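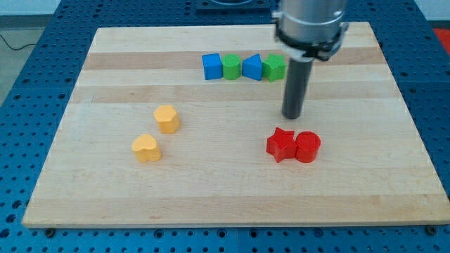
How to Oil a Wooden Cutting Board

My boards used to look terrible. Gray, fuzzy, a bit thirsty, and one of them had a curl in it you could spin like a top. Then my neighbor Beverley Hinds came over for soup, ran her thumb across my favorite one and went home to get her bottle of mineral oil. I've been doing it her way ever since, and it's so easy I'm a little embarrassed it took me that long!

What you need: food grade mineral oil (the drugstore kind is fine), a couple of old cotton T-shirts cut into rags, a sheet of 200 grit sandpaper or whatever they have close to it, and somewhere the board can sit overnight.

Start with a clean board. Hot water, a drop of dish soap, quick scrub on both sides, then dry it with a towel and stand it on its edge. Don't leave it lying flat to dry, that's how I got the spinning one. I give mine a full day. If you oil wood that's still damp in the middle, you'll get cloudy patches.

If it smells like onions (mine always does), rub it with coarse salt and half a lemon before you wash it.

Next, a light sanding. Go with the grain, long easy strokes, and don't lean on it. You're only after the fuzz. Wipe off the dust with a barely damp rag and let it dry again.

Now the fun part. Warm the oil by standing the bottle in a mug of hot tap water, then pour a puddle in the middle of the board and push it around with your rag. Be generous! Do the top, the bottom, the sides, and especially the ends, which drink like crazy. If you have a striped board made of glued strips, the color difference really pops at this point and I always stop to admire it.

Leave it overnight. In the morning wipe off anything still sitting on top, and if it soaked everything up, do it again. A brand new board usually takes 2 coats, sometimes more.

After that I go once a month, or whenever water stops beading. Please don't use olive oil, it goes rancid and your bread will taste of it. And keep the thing out of the dishwasher.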